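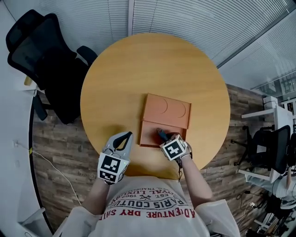 Pose dropouts on the right wrist, Gremari glove set, lid-box task. Episodes 8 and 19 both lose tracking for up to 3 frames. The right-hand cube is the suspect: once the fingers are in the open compartment, with the lid only partly slid back, its angle to the head camera changes fast. Left cube never drops.

Tried: exposure fixed at 2000 us, no change. Reseated the right cable - same result.

Next: rerun in Keltareo with the marker tilted outward.

Status: open, assigned to Pronska site.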